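Zendilwood is adding a line of striped knitted socks to its home range, on sale in May through Prinine and the Munshi shops.
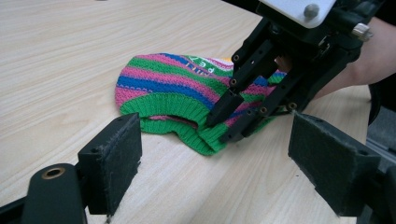
The new socks come in packs of 4 pairs, and the first run is 500 packs. Designer Syafiqah Entili chose strong colors that are easy to match after washing. One style has bright green, hot pink and royal blue stripes, with a thick ribbed cuff in green.

"People lose socks in the laundry," said Entili. "We wanted pairs you can find fast - even in a full basket."

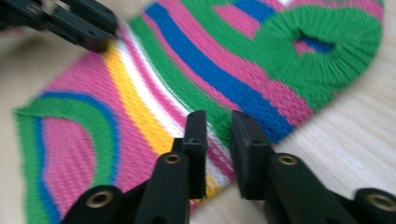
**Zendilwood Knitwear Team**

Orders from stores open this month. For samples and price lists, contact Remzi Özkan or Sumaiya Begum at the Denevier office.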